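Getting the pens off the marble

I have been meaning to write about the table for ages, mostly because Teresa Kaczmarczyk keeps asking me in the comments how it's holding up (hello Teresa!) and partly because I finally did something about the mess on it. Longtime readers will remember that the gray marble table came to us from my aunt Bronisława, who was moving to a place with stairs she did not want to argue with. It is a beautiful thing and it weighs as much as a small horse. It was supposed to be for dinners. We have had two dinners on it. The rest of the time it is where the pens live.

And oh, the pens. Pens, markers, erasers, the little caps that belong to none of them. The stone is so busy with its veins and pale patches that you can put down something small and lose it for a week. I once bought a second pencil sharpener while the first was sitting right by my elbow.
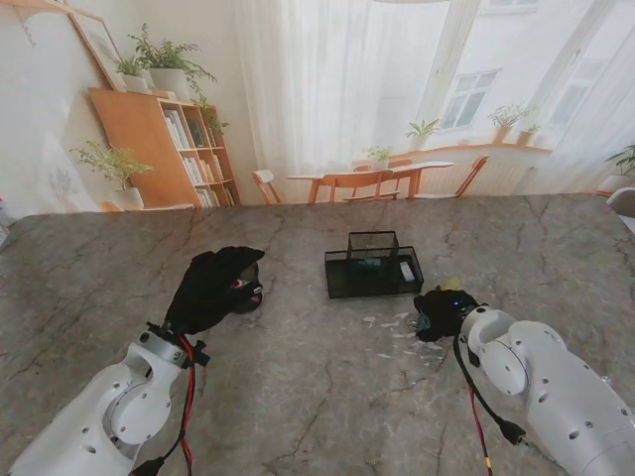 Last updated: 21 March 2023

So, the organizer. It's the black wire mesh kind, with a taller part at the back and a low tray across the front, and I've set it down in the middle of the table where I can reach it from either side. I had looked at a very handsome wooden one called the Vandside, and I had it in my basket for most of October, going back to visit it like a puppy in a shop window. But it had a felt bottom, and I know myself and ink. Mesh you can turn over and knock against the side of the trash can, and all the pencil dust goes where it ought to.

My one worry was scratching. Weronika Urbańczyk, who is my neighbor and has opinions on stone, told me to stick felt dots underneath anything metal, and I did that the first evening. I use the thin ones. The thick ones I tried before made everything slide about like a hockey puck, and they picked up crumbs besides. If you have marble, please also keep a cloth handy for marker ink and wipe it up while you still remember doing it. I have a faint purple ghost near one corner that I will be apologizing to forever.

The tray is for the small things, and this is the part I would tell anyone to copy. Before, I kept the small things in a tin with a lid, and a lid is the end of an eraser's working life. Now they sit out in front, and I can see right down to what's there. There's a bit of teal green in there that cheers me up every time I look over. The longer things go in the back, or in the pencil cup, depending on my mood.

I did try sorting everything by color for a while. It looked lovely and I couldn't find a thing. Then I tried sorting by how often I use something, and that has stuck, even if it looks a bit more like a junk drawer. The pens I write with go in the cup and the markers mostly do too, and whatever is left over gets the mesh basket.

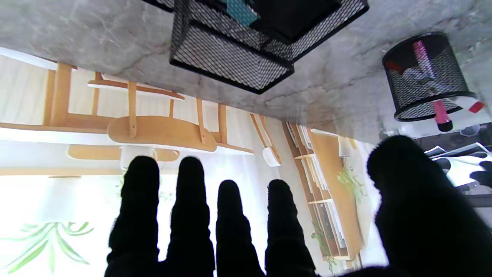 Basket and pencil cup on the marble, with something pink poking out of the cup.

The room has perked up as well, now that I'm looking at it properly. The bookshelf is still too full (I took out three books and put back five), but I like having the plants up on top of it, and the white curtains let in enough light that I don't reach for the lamp until supper. The big picture leaning above the shelf is still leaning. Przemysław has offered to hang it and I keep saying yes, soon, and then deciding that I like it the way it is.

What I haven't solved is paper. Letters, receipts, the backs of envelopes with half a recipe on them. Irena says I need a wall pocket, and she swears by one from Hokora that she has by her back door, but I can't picture it on our wall and I'm a little afraid it would turn into one more place to lose things. If you have a way of dealing with paper that doesn't involve a lid, leave me a comment. I'll be testing every marker in the cup this weekend and throwing out the dry ones, so I'll need something to read in between.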